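Home Forums Local Politics Health and Insurance Log in

Topic: County clinic vote in Drosodstead

korach_reader
Tue 7 May
The council voted 7 to 3 to close the evening clinic on Carretero Street and give the money to the insurance help office. I read the minutes two times and I still don't understand which party wanted this. In April both of them promised to keep the clinic open.

pell_m
Both wanted it. The clinic saw 106 patients last winter and the help office answered 843 calls. I don't like the decision, but I can follow it.

korach_reader
A call is not a patient, pell_m. My neighbor works until six and has no other place to go.
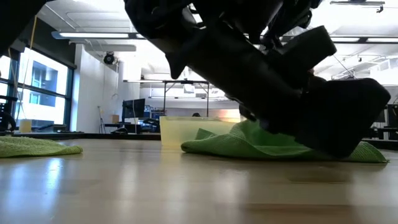 Also, the bus to Korach stops at seven — so please don't tell me she can use the hospital there.

gredatar_south
I disagree with you both. Mwajuma Kariuki asked for a smaller cut, two evenings open instead of five, and her own party did not support her. It is on page 3 of the minutes.

pell_m
I missed that page. Did she vote no in the end?

gredatar_south
Yes, she was one of the three.

korach_reader
Then I will write to her this week. If somebody has the email of her office, please post it.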